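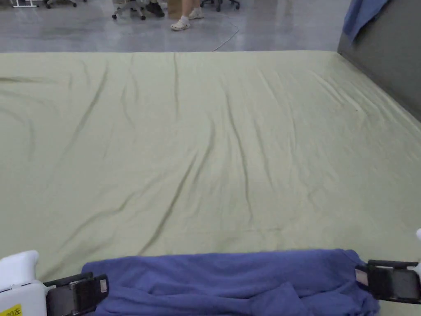 共同工房Ondgateで続けている自作プロジェクト「Kpodo」では、手持ちグリッパーで布を扱う作業に一緒に取り組んでくださる方を募集しています。Kpodoは、洗濯物をたたんだり、広げて整えたりする家庭用の機械を、自分たちの手で組み上げてみようという集まりです。会社でも研究室でもなく、仕事や学校のあとに工房へやってくる人たちが、部品代を出し合いながら進めています。いまの作業の中心は、人が両手に一つずつグリッパーを持って布を扱い、その動きを記録していくことです。淡いカーキ色がかった緑のシーツの上で、青紫の布の両端を左右の黒い指ではさむ、まずはこの姿勢からです。シーツには長いしわが何本も寄っていますが、このくらいのしわはそのままにして作業しています。家で布をたたむとき、下がいつもぴんと張っているとは限りませんものね。

これまでに残せた記録は1,187本になりました。始めた当初は一晩やっても使えるものがほとんどなく、布が指からするりと抜けたり、二枚いっぺんにつかんでしまったり、途中で笑い出してしまったり、それはそれは賑やかなものでした。少しずつこつがつかめてきて、ここからは人の手の癖をもっといろいろ集めたいと思っています。同じタオル一枚でも、端からきっちり合わせる方もいれば、真ん中をつまんでふわっと落とす方もいらっしゃいます。どちらも歓迎ですし、むしろ混ざっていてほしいのです。

■お願いしたいこと

1. 布を扱う作業(参加者)
両手にグリッパーを持ち、タオル、ひざ掛け、枕カバーなどをつかむ、広げる、半分に折る、端に寄せる、といった動作を繰り返していただきます。手順は最初に一緒に練習します。グリッパーは指で直接つまむのとは勝手が違い、最初の二、三回はたいていの方が「あれっ」とおっしゃいますが、三十分もすればずいぶん慣れてきます。私など今でも薄い布が苦手です。

2. 組み立てと手入れ(工作の好きな方)
グリッパーの指先の当て物を貼り替えたり、ねじのゆるみを見たり、樹脂の部品を印刷して削って合わせたりする係です。はんだごてを握ったことがある方だとたいへん助かりますが、初めてでも、ドライバーの扱いが嫌いでなければ十分です。当て物の材料はまだ決め切れておらず、厚手の布には良くても薄手だと滑る、という具合で試作箱がいっぱいになっています。素材に詳しい方、お知恵を貸してください。

3. 記録の整理(自宅でもできます)
録った映像を見返して、「つかんだ」「離した」「やり直した」といった区切りを付けていただく作業です。整理には仲間内で作ったFleltineという小さなソフトを使います。見た目は素っ気ないのですが、動作は軽く、古いノートパソコンでも動きます。いま221本が区切り待ちでたまっていて、ここを手伝っていただけるだけでも本当にありがたいです。

■こんな方に来ていただきたいです

年齢や職業は問いません。十八歳未満の方は、保護者の方と一緒にお越しください。プログラムが書けなくてもまったくかまいません。これまでいちばん上手に布を扱ってくださったのは、旅館で長年お布団を上げ下げしてこられた61歳の方で、その手つきには一同すっかり見とれてしまいました。家事の得意な方、洋裁や手芸をなさる方、介護のお仕事でシーツ交換に慣れている方などは、私たちにとって先生のような存在です。もちろん、たたむのが大の苦手で洗濯物がいつも山になっている、という方も大歓迎です。苦手な方の動きには、得意な方とはまた別の工夫があって、見ていて勉強になります。

左利きの方は今のところ5人と少なめですので、ぜひお声がけください。グリッパーは左右どちらも同じように使うのですが、先に動かす手が違うと、布の寄り方もずいぶん変わってくるようです。

■時間と場所

活動は平日の夜、19時から21時半ごろまでです。途中からの参加も、一時間だけで帰られるのもかまいません。募集する期間は2月から春先までを考えていますが、楽しくて続けたいと言ってくださる方には、そのあともぜひいていただきたいです。場所は共同工房Ondgateの奥の作業場です。最寄りのバス停から歩いて七分ほど、坂の途中にある建物の一階で、入口に緑色の看板が出ています。駐車場は二台分しかありませんので、お車の方は先にご連絡ください。自転車は軒下に置けます。

■謝礼と費用

たいへん心苦しいのですが、有志の活動ですので、お仕事としての給与はお支払いできません。布を扱う作業に来てくださった方には、一回につき交通費として千円をお渡しし、お茶と軽い食べものを用意しています。組み立てや整理を手伝ってくださる方は、活動のある夜に限り、工房の工具と3Dプリンターを無料でお使いいただけます。作りかけのものがあれば、どうぞ持ってきてください。参加費や部品代をいただくことはありません。

■持ちものと服装

動きやすい服でお越しください。袖口の広い服はグリッパーに引っかかることがあるので、腕まくりのできるものをおすすめします。指輪や腕時計は作業の間だけ外していただき、貴重品は鍵のかかる棒に……ではなく棚にお入れください(前回の案内で打ち間違えたまま貼り出してしまい、しばらくからかわれました)。冬の工房は足元が冷えますので、厚手の靴下があると安心です。ご自宅で使わなくなったタオルやシーツがありましたら、洗ったものを一、二枚お持ちいただけると、練習の種類が増えてとても助かります。くたっとした古いものほど喜ばれます。

■記録の扱いについて

作業中は手元を中心に映像を録ります。お顔が入ってしまった部分は、整理の段階で取り除きます。声も残しませんので、おしゃべりしながらで大丈夫です。記録はKpodoの機械を動かすためにだけ使い、外へ売ったり渡したりはいたしません。やはり自分の分は消してほしい、ということがあれば、あとからでも遠慮なくおっしゃってください。初回に、このあたりを書いた紙を一枚お渡しして、読んでいただいてから始めます。

■申し込み方法

工房の受付にある申込用紙にご記入いただくか、地域の掲示板サイトPrirportの「Kpodo布係募集」のページからメッセージをお送りください。お名前(呼び名でもかまいません)、来られそうな曜日、1から3のうち興味のあるもの、左利きか右利きかを書いていただけると、お返事が早くできます。迷っている方は、三つとも丸をつけていただいてかまいません。返信はだいたい夜になります。三日たっても返事がないときは見落としていると思いますので、どうか叱るつもりでもう一度お送りください。

見学だけのご希望も受け付けています。19時に来ていただければ、グリッパーを握って、タオルを一枚たたんでみるところまでご案内します。

Kpodo 世話人一同(共同工房Ondgate内)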